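우리에 대하여

월몬트 극단학교(Walmont)는 연극을 가르치는 작은 학교입니다. 작다는 말은 겸손이 아니라 면적에 관한 설명입니다. 연습실이 두 개, 사무실이 하나, 그리고 의상실이라고 부르는 복도가 하나 있습니다. 의상실에 갈 일이 있으면 옷걸이 사이로 옆걸음을 하셔야 하는데, 이것도 신체 훈련의 일부라고 우기는 강사가 있습니다.

학교를 세운 사람은 미르야나 유리치(Mirjana Jurić)입니다. 배우로 오래 무대에 섰고, 본인 말로는 하녀와 간수와 유령을 두루 거친 뒤 대사가 세 줄을 넘는 역이 들어오지 않아 학교를 차렸습니다. 주변에서는 그 설명을 믿지 않습니다. 마지막으로 출연한 작품에서 주인공의 어머니 역을 맡아 두 시간 내내 퇴장하지 않았다는 사실을 기억하는 관객이 아직 동네에 살고 있기 때문입니다. 지금은 성인 저녁반과 졸업공연 연출을 맡고 있습니다.

공동대표 티호미르 니콜로프스키(Tihomir Nikolovski)는 조명 기사 출신입니다. 원래는 개관 공연의 조명만 봐 주기로 하고 왔습니다. 그 뒤로 19년이 지났고, 현재는 무대기술 수업과 회계와 보일러를 담당합니다. 어느 쪽이 본업이냐고 물으면 계절에 따라 다르다고 대답합니다.

어떻게 여기까지 왔나

첫 학기 수강생은 다섯 명이었습니다. 그중 한 분은 요가 교실인 줄 알고 등록하셨는데, 첫 시간에 바닥에 누워 호흡을 했으므로 3주차까지 오해가 풀리지 않았습니다. 4주차에 대본을 나눠 드리자 잠시 말씀이 없으시다가 가장 긴 역을 고르셨습니다. 그분은 그 뒤로도 네 편에 더 출연하셨고, 요가는 끝내 시작하지 않으셨습니다.

처음 쓰던 건물은 호자(Hoxha) 제과점 위층이었습니다. 오전 수업 때마다 빵 굽는 냄새가 올라와서 비극 연습이 잘 되지 않았습니다. 왕이 죽어 가는 장면에서 배우의 배가 울리는 일이 반복되자 작품을 희극으로 바꿨고, 그해 공연이 지금까지도 가장 평이 좋았던 공연으로 꼽힙니다. 연출 의도를 묻는 질문에는 당시에도 지금도 대답을 아끼고 있습니다.

지금 건물로 옮긴 것은 어느 해 7월입니다. 날이 더웠고, 막을 지고 계단을 오르내리던 재학생들이 그날 처음으로 발성 수업에서 배운 호흡을 제대로 썼다고 합니다. 이사 온 곳은 예전에 가구 회사 부르니에(Burnier)가 창고로 쓰던 건물이라 천장이 높고 난방이 성의 없습니다. 대신 소리가 잘 울립니다. 겨울에 객석에 앉으실 분께는 겉옷을 맡기지 말라고 안내해 드립니다.

무엇을 가르치나

어린이반은 초등학생을 대상으로 합니다. 즉흥극과 움직임을 주로 하고, 학기 말에 짧은 발표가 있습니다. 대사는 아이들이 함께 만듭니다. 그래서 해마다 공룡이 나옵니다. 공룡이 나오지 않는 작품을 만들어 보려고 고대 그리스를 배경으로 정한 해도 있었는데, 합창단이 전원 공룡이었습니다. 학부모님께서 자녀가 어떤 역을 맡게 되는지 미리 문의하시는 경우가 많습니다. 저희도 공연 전날에 알게 되니 너그러이 기다려 주십시오.

청소년반은 대본을 읽는 데서 출발합니다. 한 학기에 희곡 한 편을 붙들고 천천히 갑니다. 이 나이의 수강생들은 처음 몇 주 동안 팔짱을 끼고 벽에 기대어 있는데, 강사들은 여기에 대해 아무 말도 하지 않습니다. 어느 순간 팔이 풀립니다. 다음 주에 다시 끼고 오기도 합니다.

성인 저녁반은 퇴근하고 오시는 분들을 위한 수업입니다. 경험은 필요 없습니다. 학창 시절에 나무 역을 해 보셨다는 분이 의외로 많은데, 경험자로 인정해 드립니다. 수업은 저녁에 시작하고, 늦으시는 분은 조용히 들어와 장면에 합류하시면 됩니다. 그렇게 들어온 분이 그대로 배달부 역으로 굳어진 사례가 있으니 배역에 욕심이 있으시면 제시간에 오시는 편이 좋습니다.

무대기술반은 조명, 음향, 소품을 다룹니다. 정원은 아홉 명입니다. 사다리 수와 콘솔 자리를 따져 정한 숫자라서 사정을 말씀하셔도 늘려 드리기가 어렵습니다. 니콜로프스키 선생이 직접 가르치며, 첫 시간은 케이블 감는 법입니다. 둘째 시간도 케이블 감는 법입니다. 셋째 시간에 조명을 켜 보는데, 이때 박수를 치는 수강생이 꼭 있습니다. 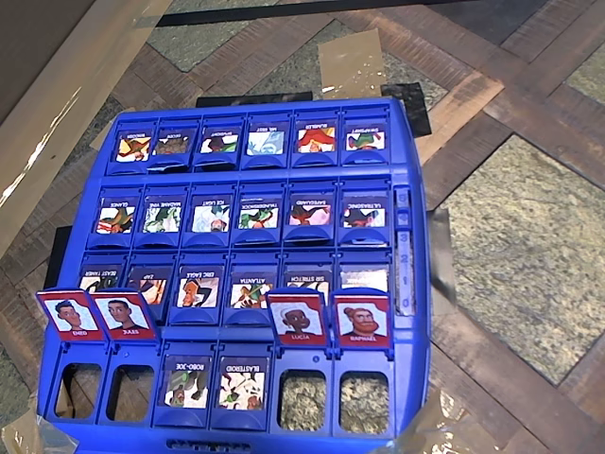 이름표 달린 캐릭터를 세워 둔 보드게임 판

가르치는 방식에 대하여

저희는 연기를 잘하는 비결을 알지 못합니다. 알고 있었다면 미르야나 선생이 학교를 차리지 않았을 것입니다. 수업에서 하는 일은 대체로 듣는 연습입니다. 상대가 말할 때 자기 다음 대사를 외우고 있지 않는 것, 그게 되면 절반은 왔다고 봅니다. 나머지 절반은 객석 뒷줄까지 들리게 말하는 것입니다.

강사는 모두 무대에서 일한 경험이 있습니다. 지금도 공연을 하는 강사들이 있어서 학기 중에 수염의 길이가 바뀌거나 머리색이 달라질 수 있습니다. 어린이반에서는 이 문제로 담임이 바뀌었다는 소문이 돈 적이 있습니다. 같은 사람입니다.

한 반에 강사가 한 명이고, 공연을 앞두면 한 명이 더 붙습니다. 두 강사의 의견이 다를 때는 수강생 앞에서 그대로 다릅니다. 퇴장을 왼쪽으로 할지 오른쪽으로 할지를 두고 오후 한나절이 간 적도 있습니다. 결국 그 인물은 퇴장하지 않는 것으로 정리되었습니다.

공연

졸업공연은 한 해에 한 번 우리아(Uria) 회관에서 올립니다. 객석이 넉넉하고 분장실에 거울이 있습니다. 거울이 왜 언급할 만한 시설인지는 저희 건물에서 분장을 해 보신 분이라면 아실 겁니다. 지난 졸업공연에는 성인반과 청소년반에서 모두 11명이 출연해 여관을 배경으로 한 희극을 올렸습니다. 문이 많은 작품이었고, 그중 하나가 둘째 날 열리지 않았습니다. 여관 주인 역을 맡은 수강생이 창문으로 들어오며 “이 집은 내가 지었는데도 이렇다”고 말한 것이 대본에 없던 대사입니다. 다음 공연부터는 대본에 넣을까 의논했으나 문을 고치는 쪽으로 결론이 났습니다.

공연이 없는 달에는 연습실에서 낭독회를 엽니다. 의자를 놓고 앉아서 읽기만 합니다. 누구나 오실 수 있고, 읽고 싶으신 분께는 역을 나눠 드립니다. 듣기만 하러 오셨다는 분께도 한 번은 여쭤봅니다. 끝나면 차를 마십니다. 낭독회보다 차 마시는 시간이 더 긴 편입니다.

자주 받는 질문 가운데 몇 가지

사투리를 고쳐 주느냐고 물으시는 분이 계십니다. 고치지 않습니다. 작품에 따라 다른 말씨를 하나 더 익히시게는 합니다. 그러고 나면 쓰시던 말이 오히려 심해졌다는 가족분들의 제보가 있습니다.

무대에 서지 않고 수업만 들을 수 있느냐는 질문에는 그렇다고 답해 드립니다. 발표는 선택입니다. 다만 안 선다고 하셨던 분이 총연습 날 의상을 입고 계신 모습은 자주 봅니다.

유명해진 졸업생이 있느냐는 질문도 받습니다. 시장에서 생선을 파시는 졸업생이 한 분 계신데, 시장 끝까지 들리는 발성으로 인근에서는 모르는 사람이 없습니다. 극단에 들어간 졸업생도 있고 학교에서 아이들을 가르치는 졸업생도 있습니다. 이분들은 유명하다는 말을 들으면 손을 내젓지만, 생선 파시는 분은 고개를 끄덕이십니다.

등록과 방문

가을 학기 신청은 2025년 9월 14일까지 받습니다. 신청서는 사무실에 있고, 사무실에 사람이 없으면 보일러실 쪽을 봐 주십시오. 성인 저녁반과 무대기술반은 첫 수업을 참관하신 뒤에 결정하셔도 됩니다. 참관하실 때는 편한 옷과 바닥이 얇은 신발이 좋습니다. 굽 있는 신발은 마루가 싫어합니다.

수강료는 학기 단위로 받으며, 형제나 가족이 함께 등록하시면 할인해 드립니다. 부부가 같은 반에 들어오시는 것도 가능합니다. 서로 모르는 사이로 나오는 장면부터 시켜 드리는데, 지나치게 잘하시는 경우가 있어 강사가 먼저 당황합니다.

안 입으시는 외투, 모자, 여행 가방은 언제든 기증받습니다. 왕관은 충분합니다. 가져오실 분은 복도가 비어 있는 오전에 들러 주십시오.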